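From: Priya Bellamy
To: tabletop-list
Date: 2023-10-15
Subject: Re: [tabletop] Fiore with three players, and is the expansion worth it?

Hi all,

I've been meaning to answer this for days and then we went and played it twice more, so now you get the long version. Sorry in advance to anyone reading on a phone!

Quoting the bit I'm answering:

> We picked up Fiore after all the talk on here in July and so far
> we've only managed it with three. Everyone seems to say it's a
> four player game, and I can sort of see why, the market felt dead
> by the second season and whoever got the harbor tile just ran
> away with it. Does it get better? Also is anybody using the
> Kistex expansion, or is that just more stuff to set up? My
> partner is already making faces about how long it takes to get
> everything out of the box.

OK, so first the three player thing. I've played Fiore with two, three and four, and I think three is fine once you fix the market, but the rulebook doesn't help you at all. Did you take out the gray crates? It's in the setup section on the page with the big map, in that tiny box everyone skips. With three you're supposed to pull the gray crates AND deal one fewer card to the market row. We missed the second part for our first four games. If you leave the full row out there's always something cheap sitting there, so prices never climb and there's no reason to sell early. That sounds a lot like the dead market you're describing.

The harbor tile is a different problem. It's strong, I'm not going to argue with that. My brother took it in the first season three games in a row and won two of them, and was unbearable about it. What stopped him was my sister-in-law parking a boat next door every single time he loaded up. You pay one coin to block, he pays two to go around, and after a season of that he was broke and grumpy. So if you're all being polite and leaving each other's boats alone, the harbor player is going to run away with it. It's a much meaner game than the pretty box lets on and I love that about it.

We did try a house rule where the harbor costs three extra coins to claim. I'd say skip it. It made the tile so bad that it sat there untouched until the last round, and then somebody grabbed it for the end bonus and won anyway, which was worse.

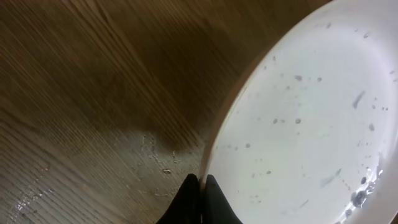
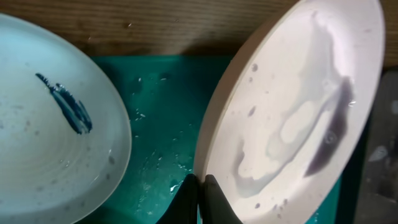
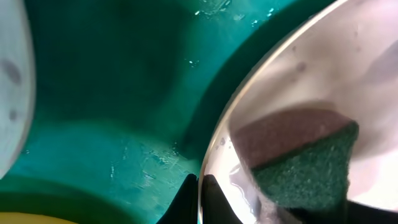
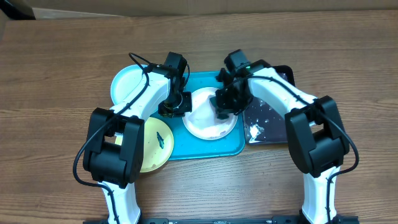 Now Kistex. I have it, I've played with it five times, and I'm still kind of split. There are really two things in the box. The first is the caravan board, which clips onto the east side of the map and gives you somewhere to send goods that isn't the market. That part is great, and with three players it does a lot of the work the missing fourth person would be doing. Goods leave the board, crates get scarce, people start panicking around the third season. If the expansion was only that board I'd tell everybody to buy it.

The second is the deck of 131 event cards, and oh boy. You flip one every season and they swing all over the place. Some are tiny (everybody gains a coin, wow, thanks) and some just end your game. Last time we played I'd spent two whole seasons building up to one enormous olive delivery and then "Late Frost" came up and every olive on the map went back in the bag. I laughed, but it was the kind of laugh where you get up and go make tea. We've since pulled out 13 of the nastiest ones and I can send you the list off-list if you want it. Frost is on there, obviously. So is "The Duke's Wedding" — if you've drawn it you know.

About the setup time, tell your partner I sympathize! We had it down to a pretty miserable half hour at first. What helped was bagging by player color instead of by piece type. The insert wants you to keep all the boats together and all the coins together and so on, and then you spend ages dealing it all out again. One bag each with the boats, the starting coins and the player board markers, and you just throw everybody a bag. The crates I keep in one of those cheap bead boxes. There are more than 200 of them once you add the expansion and they will get under your couch.

If you decide Fiore just isn't your thing at three, the one I'd point you to is Tralel. Same sort of feel with the buying and shipping, but the board folds down to a smaller map for fewer people, so you're always in each other's way. It's shorter too. The art is pretty plain and the player aid has a mistake on the back (it says you refill the row after scoring, it's before), but we've had more close finishes with it than with Fiore. We ended one on a tie last month and then tied on the tiebreaker as well, and had to go digging in the rules to find out that it says "the players share the victory and should play again." So we did.

Someone else on the thread mentioned Dultevent as a lighter one. I've only played that once, and I was teaching it at the same time, so take this with some salt. It seemed OK? The drafting was quick and my nephew liked the little lighthouses. I thought the last round dragged, but we may have been playing the passing rule wrong, because I couldn't work out whether you're out for the round or can jump back in. If anyone knows for sure I'd love to hear it.

Oh, and I have a spare copy of the Fiore map with the corrected river crossing. They sent me two by mistake. It's rolled up in a tube in my closet, so if your copy is the first printing and you'd like it, write me and it's yours for the postage.

Priya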